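Drukbridge Library Wants Its Cables Back
20/01/2019

Drukbridge Public Library has lent out 212 charging cables since November and would like to see some of them again. By last count, 132 had come home.

"Books we get back," said branch manager Deirdre Breathnach. "Even the bad ones."

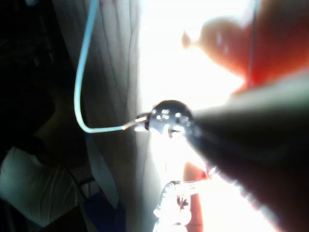

The lending scheme began after readers kept unplugging the copier to charge their phones. Borrowers get a cable for two weeks, with no late fees, a policy now under review. Breathnach has also considered buying only colored ones, on the theory that a thin light blue cable is harder to mistake for your own.

Talha Talpur, a regular, returned three last week. He had borrowed one.

The copier remains plugged in, for now.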